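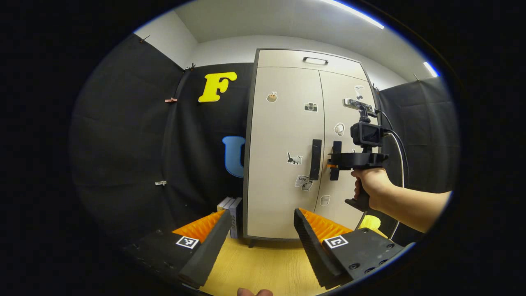 Slide 2: The cupboard
Let it sit a moment. Someone will spot the cat sticker. Someone always asks about the cake, or bread, we've never settled it.
Say: this is the work now. A cupboard with handles, two people holding grippers by hand, a bench. My old job at Bekness was packing orders. My new job is opening a door so a machine can learn what opening a door is like. Mum has stopped asking me to explain it.

Slide 3: What we were told
Management's line in May was that Ruvov would "free us up." Pause here. Free us up for what was on a later slide, and they ran out of time.
Don't do the voice. Alby Whitcombe is in the second row.

Slide 4: What changed
Packing bench went from 16 people to six. Most of the others moved across to demonstrating, me included. Two took the payout, and one of those has a boat.
Sore backs are down. Sore wrists are up. Get someone to try holding a gripper at arm's length while I talk, and forget about them until slide 5.
Breaks used to be when the line stopped. Now you have to decide you're tired, and people are terrible at it. We put in a fixed break every 29 minutes. I argued for 30 and lost.

Slide 5: The odd bit
You get judged on smoothness. Stubbs packed faster than anyone on the floor and his door openings kept getting knocked back as too jerky. He took that hard. He now opens his fridge at home like it's a museum piece.
Release the person with the gripper.

Slide 6: What I'd ask for
Pay the demonstrating rate as skilled work. Braresier already does.
Let the people who did the job pick which bits get taught first. We'd have started with tape.
Questions. If it's the boat, I don't know what sort.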